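Notes for talk at Rulwood Hall, Nov 5, 2023
Lionel Mapplebeck
Subject: looking after timber in old houses

Start once the side doors are shut. Thank the Flindlow group for the invitation and say there will be time for questions at the end. Ask people at the back to shout if they can't hear.

Opening. I worked on house repairs in and near Hulme for most of my life, mainly floors, stairs and window frames. Tonight is for people who live with old wood and want to know when to leave it alone.

First point: wood moves. A plank takes in damp from the air and gives it off again, and it gets wider and narrower as it does so. It hardly changes along its length. Most of the gaps people ring me about in January have closed by summer. Ask who has the heating on already. Tell them to wait a full year before filling anything.

The Pendov house. Long, low place, 184 boards on the ground floor, and the owner had numbered every one in chalk before I got there. He wanted the lot taken up. We lifted 2. Underneath, the joists were sound and dry, and the fault was a blocked air brick on the north wall. Clearing it took a morning. The floor stayed where it was. Pause here, people usually want to ask about air bricks. Keep the answer short, there is more on damp later.
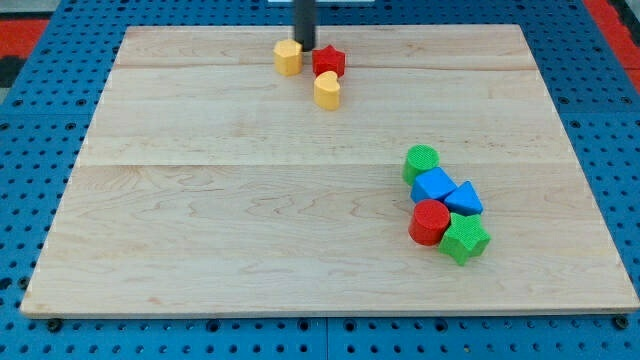
Second point: sanding. Every time you sand a floor you lose some of it, and an old floor may have been done several times before you bought the house. Look at the edges under the skirting or inside a cupboard to see how thick it used to be. If the nail heads are close to the surface, stop. A scrub and a coat of wax will do more good than a hired machine.

If they ask about grit: start no coarser than you have to. I finish at 120 on most floors for wax, and 220 for handrails and anything else a hand goes over. Go with the grain. Vacuum between grades -- a brush only moves the dust about.

Third point: damp. Explain the meter. It reads the surface and a little way in, so take readings in several places and write them down with the weather. One high reading by an outside door means very little. A row of them along one wall means go outside and look at the gutter, the ground level and the pointing, in that order.

Woodworm. There will be a question, there always is. Old holes are only old holes. Fresh ones have clean edges and pale dust under them. Put dark paper beneath the spot in spring and look again at the end of summer. Don't let anyone spray the whole house on the strength of a quick look with a torch.

Stairs. Creaks come from a loose wedge or a tread rubbing on its riser. If you can get underneath, glue the wedge and knock it back in. If you can't, a screw from above will do, set low and plugged. Mention the Hulme vicarage stairs only if we are ahead of time.

Costs. Somebody will want a figure. The last pair of sash sills I did came to 200 pounds in timber, before labour. Say that prices have gone up and leave it there.

Finish with the list of what to check each autumn: gutters, air bricks, sills, the bottom of outside doors. Handout is on the table by the tea urn.

Questions. Repeat each one aloud before answering. Hall has to be cleared by ten, and the chairs go back in the store, stacked against the left wall.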